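Startseite | Themen | Wasser & Abwasser | Interviews | Archiv

»Man hört am Gebläse, ob eine Belüftung gut läuft«

Drucken | Per E-Mail senden
28. Oktober 2025

Wenn Treasa Madigan von Belebtschlamm spricht, wird sie schneller. Die Verfahrensingenieurin leitet bei Skuka die Abwassersparte und hat die vergangenen Monate vor allem in Molkereien verbracht, wo fettreiches Spülwasser so ziemlich alles verstopft, was sich verstopfen lässt. »Ich mag Molkereien«, sagt sie und lacht. »Da kommt um vier Uhr morgens eine Ladung Lauge aus der Reinigung, und um fünf ist alles wieder ganz friedlich. Eine kommunale Anlage ist dagegen ein Spaziergang!«

Ihr jüngstes Projekt heißt Cleva. Es geht um eine Vorbehandlung, die direkt beim Betrieb steht: ein Misch- und Ausgleichsbecken mit 300 Kubikmetern, dahinter eine Druckentspannungsflotation und eine kleine biologische Stufe. Die erste Anlage läuft seit Februar bei der Käserei Gallagher und nimmt dort fast 700 Kubikmeter am Tag auf. Früher ging das Wasser nach einer groben Siebung in den Kanal, die Gemeinde stellte Starkverschmutzerzuschläge in Rechnung, und im Sommer roch es an der Pumpstation.

»Am meisten hat mich überrascht, wie viel das Ausgleichsbecken allein schon bringt«, erzählt Madigan. »Wir haben beim Chemiebedarf viel zu vorsichtig gerechnet. Sobald sich saure und alkalische Spülungen im Becken begegnen, erledigt sich ein guter Teil der Neutralisation von selbst – das ist so schön, da könnte ich stundenlang auf die pH-Kurve schauen.«

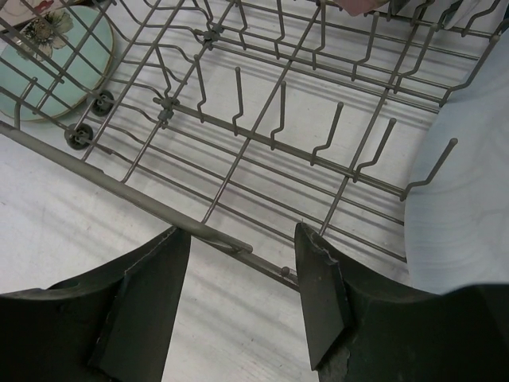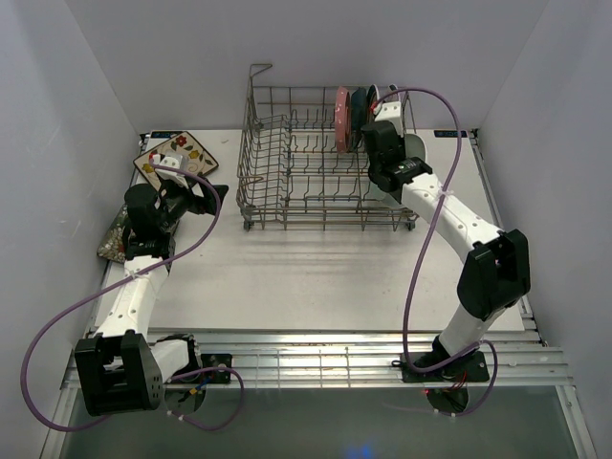
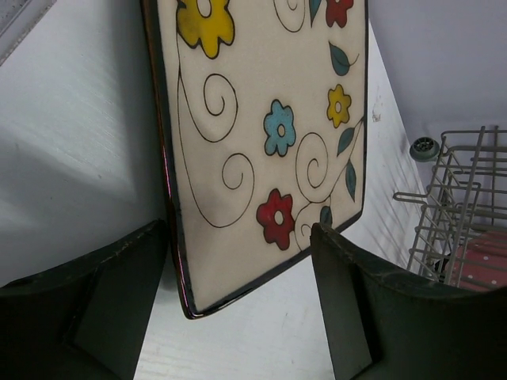
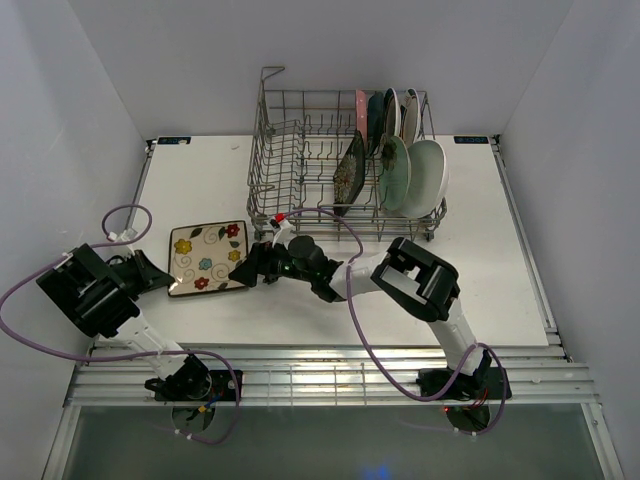
Geschirrkorb aus Draht, im dritten Bild ein quadratischer Teller

Geregelt wird die Belüftung über Litix, eine Steuerung, die Sauerstoff und Ammonium laufend misst und die Gebläse entsprechend hoch- und herunterfährt. Madigan war anfangs skeptisch. Ammoniumsonden haben in Molkereiabwasser keinen guten Ruf, weil sich Fett auf die Membran legt. »Wir haben die Sonde 2 Meter weiter hinten eingebaut, als es im Plan stand, und eine Druckluftspülung dazugenommen. Seitdem liefert sie ordentliche Werte. Der Betriebsleiter hat mir neulich ganz stolz seine Ganglinien gezeigt, ausgedruckt und abgeheftet!«

Und der Zulauf? Der höchste CSB-Wert, den das Labor während der Einfahrphase gemessen hat, lag bei 1.503 Milligramm pro Liter hinter der Flotation. »Für die Biologie ist das gut zu verdauen«, sagt Madigan. Schwieriger sei das Flotat, also der abgeschiedene Fettschlamm. Der geht zurzeit per Saugwagen in eine Biogasanlage. Auf dem Gelände gäbe es Platz für einen eigenen kleinen Faulbehälter, gerechnet wird daran noch.

Was würde sie beim nächsten Mal anders machen? »Die Rührwerke größer auslegen und die Leute aus der Produktion früher dazuholen. Die wissen genau, wann welcher Tank gespült wird, das steht in keinem Datenblatt.« Dann schaut sie aufs Telefon – die Käserei hat Messwerte geschickt, und die will sie noch vor dem Mittagessen ansehen.

14 Mal geteilt | 3 Kommentare
Drucken | Per E-Mail senden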